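Open Day Report — Our Visit to the Drundura Workshop

I'd never been anywhere near a working robotics lab before, so when our class got a place at the Drundura open day I was first on the list! I set 5 alarms and still nearly missed the coach.

The morning was a talk about Feletti, their project on teaching robots to pick things up. They'd recorded 436 short grasps so far, and 83 of those got thrown out (mostly because someone moved too fast). I liked that they told us that.

After lunch we went round the tables. The hand-held gripper was my favourite by miles — you hold it yourself and close the pads on whatever's on the table, and there's a camera on the tool so the arm can learn from it later. Smooth, round things are harder than boxes, we were told, and I can well believe it.

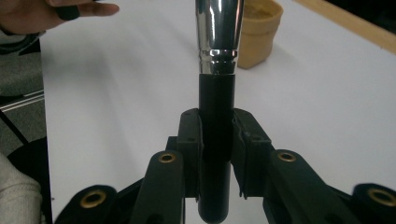 I was much too heavy-handed on my first go and squeezed like I was opening a jam jar. My second was better, though I still tilted my wrist. For my own project I'd like to try softer pads and see if shiny handles slip less. I've asked if I can go back in September.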